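November 28, 2024
Notebook, puzzle app: generator and pencil marks

Rutidik build, hard set. Ran the generator for 900 grids overnight on the Pacheco machine. 625 passed the uniqueness check on the first try. The rest had two or more solutions and went back through the clue-adding step. All but 9 came out unique after that. The 9 hit the retry limit and were dropped. Seeds are saved in the rejects file.

Retry limit is still 100. Raising it costs run time and the rejects are few, so leaving it alone for this release.

Grading is the weaker part. The solver rates a grid by the hardest step it needs, which puts a grid with one X-wing in the same bin as a grid with several in a row. Tried a weighted sum of all steps instead. The order looks better at the top end, but the easy bin now picks up long grids with nothing but hidden singles. Need a separate term for length.

Pencil marks: found the cause of the undo bug. Entering a final number clears that candidate from the row, column and box, but only the entry itself went on the undo stack. Undo put the cell back and left the peers stripped. Now the entry and all cleared marks are stored as one action. Redo checked on the small grids only.

Skamside theme: candidate digits are hard to read on the gray cells. Went one step darker on the text. Did not touch the cell color, as the error highlight depends on it.
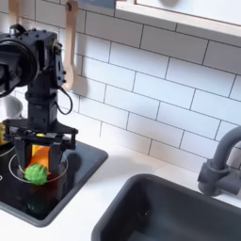 Page last changed: November 28, 2024

Saved games from the old Nusholm format load, but the timer starts at zero. The old files store elapsed time as text and the new loader expects an integer. Convert on load, do not rewrite the file until the player saves.

Open for December:
- length term in the grade
- redo on full-size grids with marks in every cell
- timer conversion for Nusholm saves
- rerun the rejected seeds with symmetry turned off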